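Subject: Re: [Orach list] Packing for a long walk - how light is too light?
From: Takley

On Wednesday a list member wrote:
> I'm doing the Brundik path in July, nine days end to end, and my pack
> is coming out far heavier than I'd like. I've read all the stuff online
> about cutting the handle off your toothbrush and frankly I can't tell
> who is joking. My knees are not what they were. What do people leave
> behind, and what did you leave behind and then wish you hadn't? I have
> a 65 litre rucksack and it is full, which I'm told is the first mistake.
> Also is it worth booking all the stops or can you chance it?

Hello, and welcome to the list if you're new (I lose track, I'm afraid, I read it in great gulps once a week with a pot of tea).

I've walked Brundik twice now, once in the wrong boots and once in the right ones, so please take all of this as coming from somebody who has made most of the mistakes on your behalf. I'm a keen walker but not a hardy one. I like a bed and a pudding at the end of the day, and I don't think there's any shame in it.

First of all, the rucksack. Yes, 65 litres is big if you're sleeping indoors, and the trouble with a big bag is that you fill it. I did the same the first time. I had a second fleece, a hardback, and a travel kettle that I used once, at the hostel in Orach, which has two kettles of its own. If you can borrow something smaller, even just to try packing into it on the bedroom floor, you'll find out very quickly which things you're fond of and which you need. If you can't borrow one, don't rush out and spend money, because a comfortable big bag is far better than a mean little one that rubs. Just tighten all the straps and leave the top pocket empty for your lunch.

Clothes next. I take one set to walk in, one set for the evening, and a spare of everything that goes next to the skin. Three pairs of socks, and I wouldn't budge on that for anyone. Everything gets a rinse in the basin and goes on the outside of the bag with safety pins if it hasn't dried by morning. You do look like a travelling washing line, but so does everyone else. My waterproof trousers I very nearly left at home, and then the second day out it came down like stair rods from breakfast until four in the afternoon, and I have never been so pleased to own an ugly pair of trousers.

Now the washbag, where I think a great deal of silliness goes on at both ends. I have shared a dormitory with a man who carried a full-sized bottle of shampoo and conditioner each, and with a woman who had nothing but a bar of green soap for hair, body, socks and plates. I'm somewhere between the two. A small bar of soap in a tin does for me and my laundry. Suncream I do carry properly, and a lip balm, and a little pot of the cream I put on my heels at night. And I take toothpaste in a tube, with a lid that's part of it. I tried those chewable tablets and they went to a paste of their own accord in the damp, which rather spoiled the point.

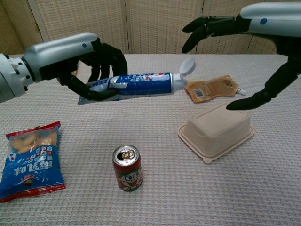 Toothpaste, the flip-top sort. No little cap to chase round the hostel sink.

As for the toothbrush handle, I have met people who do it and they were perfectly serious. I leave mine whole. If you want to lose a bit of weight, squeeze the tube down at home for a fortnight beforehand and set off with it half used. It comes to the same thing and you can still reach your back teeth.

Things I left behind and wished I hadn't: a proper hat, a pen, and some sort of light shoe for the evenings. The last one really matters. By six o'clock you will want those boots off more than you want your supper, and the pubs along that stretch are not keen on socks. Mine are a pair of old canvas slip-ons that fold nearly flat. Oh, and earplugs! I can't believe I nearly forgot to put earplugs.

Things I carried and could have done without: the kettle (see above), binoculars, a whole guidebook when I only wanted one chapter, and far too much food. There is a shop at Sugawara Cottages, on the third day if you go west to east, and it's open later than you'd think. I came in with half a fruit cake I had carried for two days to find them selling a better one.

On your knees, poles. I resisted for years and felt a proper fool with them, and then I came down the long steps after the reservoir without wincing and that was me converted. Get the kind that fold, and practise on a hill near home before you go so you aren't fussing with the straps on the first morning.

And booking. I would book the first two nights and the last one, and I'd book Orach as well, wherever it falls. It only has the one hostel and it fills up in July with school groups. The B&B over the road charged me 90 pounds, single, with a view of the bins - though I will say the breakfast was lovely and she did send me off with a boiled egg. The rest you can probably chance if you ring ahead at lunchtime. Do ring, don't rely on the website, which had the place at the bridge down as open when it had been shut since the spring.

One last thing about maps. The signposting is good as far as the reservoir and then goes to pieces in the woods, where there are two paths with the same coloured marker. You want the one that keeps the wall on your left. I took the other one both times, I'm sorry to say, and it's a nice enough walk but it does bring you out at a quarry.

Do write and tell us how you get on. And if anybody has done the northern loop lately, is the footbridge back? I've been thinking of it for the autumn, if I can find someone to feed the hens.

All good wishes to everyone,
Takley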